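How Is a Rope Basket Made?

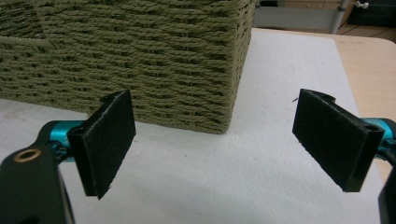 Baskets are one of the oldest things people have made. Long before there were cardboard boxes or plastic tubs, people wove grass, reeds and thin branches into shapes that could hold food, firewood or clothes. Today many storage baskets are made with rope or cord. Look closely at the side of the olive-green one and you will see that the rope runs in tight rows, one on top of another. Each strand has a twist in it, and it is a little fuzzy where the ends of tiny fibres stick out.

What is rope?

Rope starts off as fibres, which are thin hairs of material. Some come from plants, such as cotton, jute or hemp. Others are made in factories. One fibre is easy to snap. When lots of them are twisted together they make a yarn, and when yarns are twisted together they make a rope. The twist presses the fibres against each other so they grip and do not slide apart.

How does it become a basket?

There are different ways. Some makers coil the rope round and round and stitch each row to the one before. Others weave it in and out of upright rods, called stakes. Square baskets often have a stiff frame inside to keep the corners in shape.

Ruth Salazar makes baskets in a workshop in Grundale. She weaves over a wire frame and starts at the bottom. A medium basket takes her 70 metres of cord and most of a day. After every few rows she pushes the cord down with her fingers – this is called packing – so that there are no gaps.

Try it yourself

Twist a piece of wool until it starts to curl up. Fold it in half and let go of the folded end. The two halves will wrap round each other and make a short rope. Pull it, then pull a single piece of the same wool. Which one feels stronger?

Words to know

Fibre: a very thin thread of material.
Stake: an upright rod that the weaver works around.
Coil: to wind something round in circles.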